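Sunska Kitchen Furnishing and Tableware Project
Progress report to the Griffiths Fund, second reporting period
Prepared by Tassanee Saengthong, project lead
Submitted 5/17/21

1. Status

Work is on schedule against the plan agreed at the start of the grant. Two of the three work packages are complete. The remaining one, storage and labeling, is in progress and is expected to close in June. No change to the scope is requested.

Spending to date stands at $3948. The largest items were worktops, serving bowls and stands. An amount of up to $1000 remains committed to shelving and has not been invoiced. A statement of account is attached separately.

2. Background

The project sets up the shared kitchen at Sunska for daily preparation of fruit and cold dishes. Before the grant, the kitchen used a mix of donated tables at different heights, and bowls were kept wherever there was room. Fruit was prepared on one table, carried to a second for sorting, and served from a third. The original application identified the extra carrying as the main cause of slow service and of bruised fruit.

The approved plan replaces this arrangement with a single type of work surface, a fixed set of bowls, and a written layout for each station. The plan did not include cooking equipment, refrigeration or changes to the plumbing, and these remain outside the project.

3. Work package A: surfaces

Complete. Light wooden worktops with joined strips were chosen over the steel option offered by Kodari. The steel tops were cheaper to clean but noisier, and staff reported more slipping of bowls during the trial week. The wooden tops are wiped after each use and oiled at the end of the month. Bogdan Surdu wrote the care sheet, which is kept with the cleaning supplies.

One top arrived with a shallow split along a joint. Kodari replaced it at no charge. The replacement is a shade darker than the others but has the same thickness, and it was accepted.

Table height was set after two rounds of trial. The first setting was too low for the taller staff and led to complaints about back strain. The second setting has been in place since then and has not been changed.

4. Work package B: bowls, stands and utensils

Complete. The bowls are red on the inside. The color was a request from the serving staff, who wanted the fruit bowls to be told apart from the bowls used for salad. Each fruit bowl is set on a black stand with an open mesh surface that lifts it off the wood and lets air pass beneath. The stand also gives a small area beside the bowl for resting a spoon or setting down a single piece of fruit.

Mixed fruit is the standard filling. Soft fruit and firm fruit go into the same bowl, provided the bowl is shallow and not filled past the rim. Small orange pieces are handled last. A fork is laid on the worktop to the right of the bowl, with the tines pointing away from the near edge of the table. Fruit that has not yet been sorted stays on the wood in front of the stand and is kept apart from the bowl. 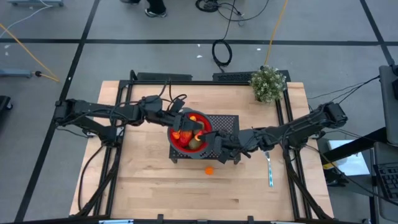
Why does the plan call for a stand when the bowl could rest directly on the table?
A raised bowl keeps moisture from collecting between its base and the wood, and it marks a fixed place that staff can return the bowl to after cleaning.

The choice of stand was the subject of some discussion. A solid tray from Nurnel was tested first. It held water after wiping and left rings on the worktop, and it was returned within the trial period. The mesh stand drains freely but needs a brush to clean, and small stems can lodge in the openings. Jolene Hollis has added the brush to the closing checklist.

Forks were bought as a matching set. The earlier stock was of mixed lengths and did not sit flat in the drawer dividers. The old forks were passed on to the staff room. Knives are stored apart from the stations and are signed out from the main drawer, as before.

5. Work package C: storage and labeling

In progress. Shelf positions have been measured and marked on the wall. The supplier gave a delivery date and then moved it back, and fitting will follow as soon as the boards are on site. In the meantime the bowls are stacked in the lower cupboard with a cloth between each one. This is adequate for a short period but makes the lower bowls slow to reach.

Labels have been drafted by Ratree Thepsuriya. The first version used full names for each item and was too small to read from standing height. The second version uses one word per shelf in larger type. It will be printed once the final shelf widths are known.

6. Layout trial

The station layout was tested over 3 sessions, each run by Nipon Suwannarat with the regular morning staff. The purpose was to check whether the written layout could be followed without spoken instruction. Staff were given the layout sheet, a bowl, a stand, a fork and a supply of mixed fruit, and were asked to prepare the station and fill the bowl.

The bowl and stand were placed correctly in every session. The fork position caused more difficulty. In the first session it was placed on the left by some staff and across the stand by others. The sheet had described the position in words only. A small line drawing was added for the second session and the problem did not recur.

Staff also asked where to put fruit that was set aside for checking. The original sheet did not cover this. The area directly in front of the stand is now reserved for it, and the sheet has been revised to match. Peelings and stems go into the countertop bin and are not left on the wood at any point.

A further comment concerned the order of filling. Staff preferred to place large items first and fit small pieces into the gaps. This was already common practice and is now written down.

7. Issues

Shelving delay. The effect on the budget is nil. The effect on the schedule is small as long as delivery takes place before the end of June. If it does not, a temporary freestanding rack will be borrowed from the Sunska dining room.

Oil supply. The food-safe oil used on the worktops was out of stock at the usual supplier. A substitute was tested on an offcut and left a slight smell, so it was not used. The remaining oil is enough for the next treatment.

Stand feet. The rubber feet on the stands loosen with repeated washing – a drop of adhesive has been applied to each as a stopgap. Replacement feet have been requested from the manufacturer.

8. Next period

Fit the shelves and move the bowls out of the lower cupboard. Print and attach labels. Issue the revised layout sheet to afternoon staff, who have so far worked from the first version. Carry out one inspection of the worktops for stains, lifting joints and knife marks, with results recorded in the care log.

The final report will include the closing account, the care sheet and the layout sheet in its last form. Questions on purchases should go to Jolene Hollis, and questions on the layout trial to Nipon Suwannarat.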